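Questions we're asked about magnesium

We've gathered up the things people ask most often at the counter and by email, and tried to answer them the way we would if you were standing in front of us with a basket and five minutes to spare. If you're pregnant, have kidney trouble or take regular medicines, please speak to your GP or pharmacist first.

**What does magnesium do, exactly?**

Quite a lot, bless it! Your muscles and nerves need it to work properly, your bones store a good deal of it, and it helps your body turn food into energy. Most of us get at least some from our meals without giving it a thought.

**Can I get enough from food alone?**

Many people can. Pumpkin seeds, almonds, spinach, black beans and wholemeal bread are all good places to look, and a handful of seeds on your porridge is an easy habit to keep up. Fruit tends to hold rather less, though bananas and avocados chip in a little, and there are plenty of other good reasons to eat it.

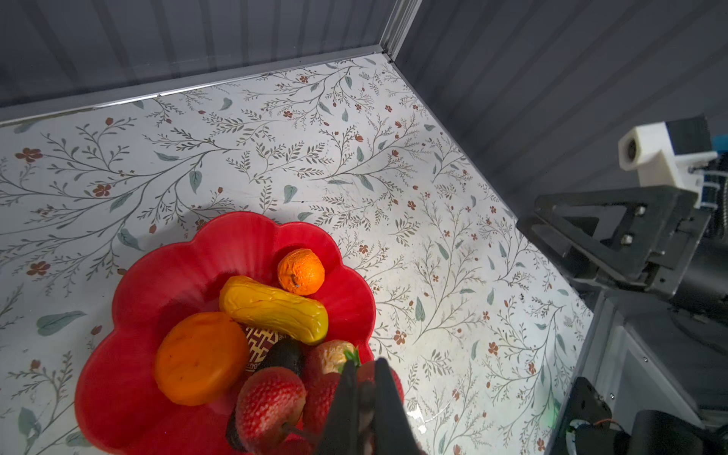

*A small orange tangerine in a red flower-shaped bowl.*

**Which form do you sell?**

Our own Mandarell capsules are magnesium glycinate, which many customers find kinder on the stomach. We also keep Relier, a citrate powder you stir into water (it's rather tart, so Buppha on our Saturday counter adds a splash of apple juice). Citrate can loosen things a bit — handy for some, a nuisance for others.

**How much is in a serving?**

Two Mandarell capsules give you 200 mg of magnesium. A level scoop of Relier gives 220 mg. Do count in anything you're already getting from a multivitamin, as it's easily forgotten.

**Should I take it in the morning or at bedtime?**

Whichever you'll remember. Hayley Parsons, who answers most of our emails, has hers with supper and swears by it, but with food at any time of day is fine.

**Does it clash with medicines?**

It can. Some antibiotics, thyroid tablets and osteoporosis medicines don't get on with magnesium and need to be taken several hours apart. Your pharmacist will tell you how long to leave.

**Will Relier come in a bigger tub?**

Yes, in September, all being well.

Page last checked by Desta Shiferaw, 03/06/2024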